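Five months into going vegan, and my guitar still sounds the same

I went vegan in January for the usual reasons, plus one petty one: our drummer bet me 12 dollars I wouldn't last until Easter. He paid up in quarters. Our band is called Gridstead, we play loud and slightly too fast, and our following fits comfortably in a laundromat.

The food at home is easy. I make a pot of lentils on Sunday and resent it by Wednesday.

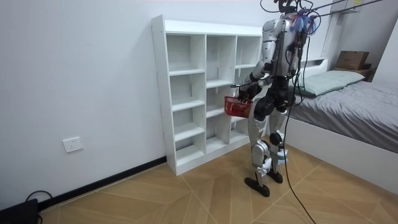 Red basket, white shelves.

Touring is the hard part, if you can call 700 miles in a van with a bad clutch touring. In May we did five nights, and I learned that gas stations believe vegans live on peanuts. At Flitport the venue promised us a hot meal, and mine was a baked potato. It came with a second baked potato. I ate both and played the set like a man carrying luggage.
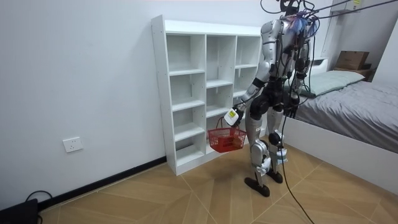 Photo: Sitompul

Then there's the gear. I'd never given a thought to my strap, which is leather and older than my marriage. I swapped it for a cotton one from Droltex that cost 40 dollars and squeaks on the quiet songs. Luckily we only have two quiet songs, and we're bad at both.

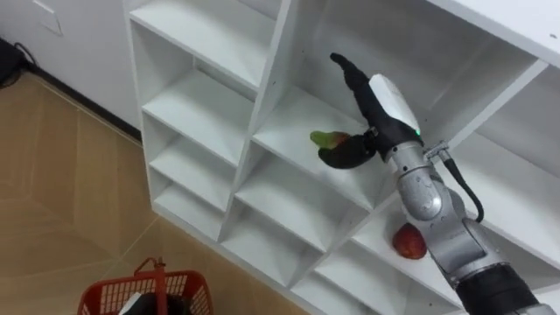 The bass player still eats beef jerky in the front seat with the windows up. I've stopped commenting. I did comment for all of February, and I gather it was a long month for everybody in the van.

What surprised me is how much I like fruit now. I used to treat an orange as something that happened to you in a hospital. These days I pack a bag of them before load-in and get through most of it by soundcheck, which makes for sticky frets. 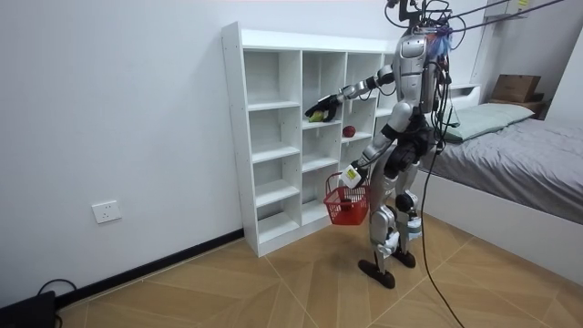 We're back in the practice room next week to finish the new songs. One has a working title of "Second Potato," and the singer says it has to go. I'm holding out for at least a B-side.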